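3. Setting up the board for its first oiling

I wrote this part of the guide after Barbara Zalewska rang me up to ask why her new Dalari board had gone furry. She'd oiled it straight out of the wrapping, bless her, and that's the one thing I should have put in big letters at the top. So, big letters or not, please read to the end of this section before you open the tin!

You'll need the board, the little tin of Skumon oil, two lint-free cloths, a sheet of fine sandpaper and a bowl of warm water.

1. Unwrap the board and leave it standing on its edge overnight in the room where you'll be using it. Don't lean it against a radiator.

2. Wipe both faces with a damp cloth (damp, please, not dripping) and let it dry for 3 hours. The surface will feel a bit rough afterwards. Good – you want the fibres to stand up now, before the oil goes on.

3. Sand lightly along the grain. If you're not sure which way the grain runs, look for the long bands where the planks have been joined and follow those.

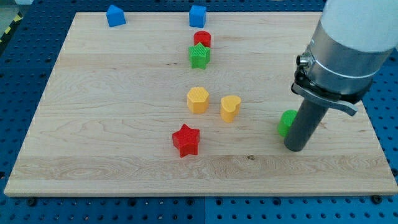
Fig. 4. Maple board, glued up from planks. Sand in the direction of the long bands.

4. Wipe off the dust with a dry cloth. I do this by an open window, with the board tipped a little so I can catch any patches I've missed.

Note: small knots are fine and I rather like them. Go over them gently with the sandpaper and don't dig, or you'll end up with a dip that collects oil.

5. Shake the tin, pour a small puddle in the middle and work it outwards with your second cloth. Do the end grain as well! It drinks far more than the faces do, so go back to it until it stops looking dull.

6. Wait about 20 minutes, then wipe off everything that hasn't soaked in. It should feel dry-ish and slightly silky. If it's sticky you've left too much on, and a good hard rub with a clean bit of cloth will sort it out.

7. Turn it over and do the other side the same way. Oiling one face only is how boards end up bowed.

8. Leave it overnight again and give it a second coat.

Caution: oily cloths can heat up and catch fire by themselves if you scrunch them up in a bin. Lay them out flat outdoors until they've gone stiff, then throw them away.

Lærke Zoëga, who makes the Steinbach boards, uses grade 1,000 paper between coats. I've tried it and it's lovely, but I can't say I'd bother for a board that's going to have bread sawn on it every morning.

For topping up later on, turn to section 4. Once a month is plenty to begin with, and after June I usually let mine go a bit longer.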